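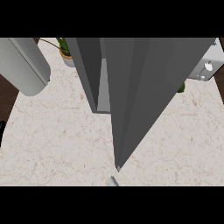
A grey robot arm over a marble countertop, in a computer-rendered view.

Trundow to open electric van plant in March
26/11/2019

Trundow has confirmed that its electric van plant at Vetley will begin production in March, with 648 staff employed on the site when the first line opens. The company will build the Namen, a light delivery van, for customers in 10 countries.

Rowena Panganiban, the company's director of manufacturing, said that recruitment was on schedule and that training had begun. Battery packs will be supplied by Malabanan under a contract lasting seven years – the longest the carmaker has signed.

A second line is under review. Maribeth Lumbao, head of planning, said a decision would depend on orders, which stood at 945 vans at the end of last month.

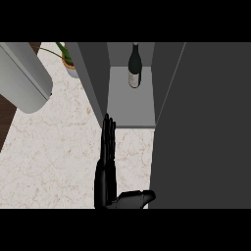 When will the first vans reach customers?
Deliveries are due to start in the summer, with fleet orders placed before the end of this year to be met first.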